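Sorting the bracelets and beads this afternoon. I have put this off since July. Posting as I go so I don't quit halfway.

Years of bead strands, bangles, odd chains and single charms, kept in whatever was closest at the time. Pockets, drawers, a candy tin. When I want one bracelet I end up pulling out five.

Working on the bed because the quilted cover keeps beads from rolling. I tried this at the desk once and was finding beads under the cabinet for weeks.

First rule I set: pick up one strand, look at it, decide, put it down. No untangling a second one until the first has a place.

Big amber and brown strand is a keeper. I like the size of the beads and it has the little gold-colored charm on it. The string feels tired though, so it goes on the restring list. 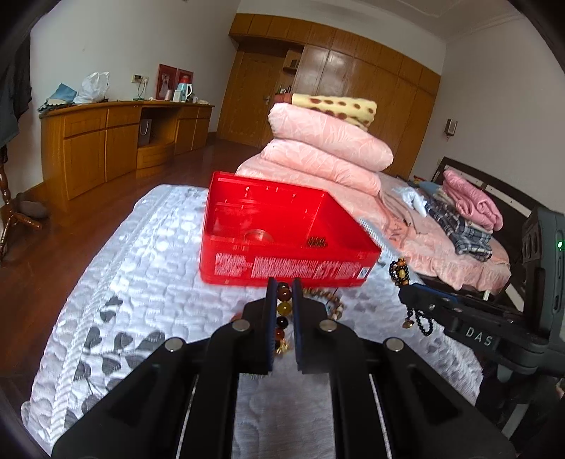 Big amber strand up for a decision. Red box open behind it, comb also on the bed.

The see-through red box came from Prullport, the secondhand place by the bus station. I like that I can tell what's in it without opening it. It is not great for anything with a tassel, they fold over and stay folded.

Small dark brown and black strand with the tassel pendant is a maybe. I wear it about once a year. Leaving it out until the end.

Someone asked about restringing. I use Trunico cord, the thin one, doubled. Knot, pull, knot again, then a dot of glue and leave it overnight. It's not the fanciest cord but the last bracelet I did with it has held up fine.

Elastic ones I don't bother repairing twice. If it snaps again the beads go in a jar and wait for a better idea.

Next up was the mixed lot. Bangles and chain do not belong with beads, the chain gets into everything. I put the tangle on one side and the beaded bracelets on the other so I could see how bad it was.
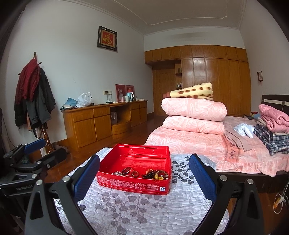
Red tin. Tangle to the left, beaded bracelets to the right.

Pretty bad. A glittery chain wrapped around a bangle can use up 2 cups of tea. A pin helps, and so does putting it down and coming back.

Dark red and yellow beads are staying together. I wear those more in winter with plain sweaters.

One of the amber bracelets is from Tatlı, a tiny shop I visited on a trip in 2000. I paid almost nothing for it and it has outlasted every nicer thing I bought that year.

Break for food. Kettle on.

Back. Loose bits now — little silver pieces, clear plastic, things I can't match to anything. Small metal parts stay in the see-through box until I know what they came off. I have thrown out a clasp too early before.

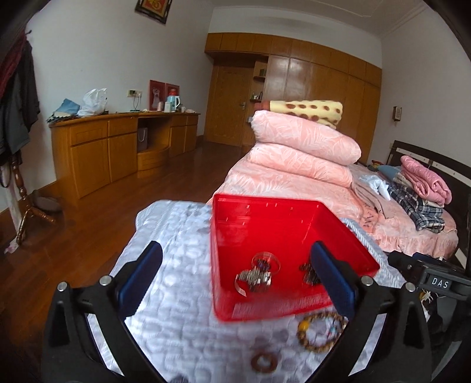 Loose silver bits in the box. Brown bracelet with the orange bead and the wooden ring still to sort.

The wooden ring might be from an old necklace. If I don't find the rest of it I'll use it as a pendant on a cord.

Clothes on the other bed are a separate job and I am not starting it today.

Where it stands: keepers go in the tin, repairs in a Tellitz pouch, loose parts in the see-through box. The tassel strand is still a maybe. Restringing tomorrow if the glue hasn't dried up.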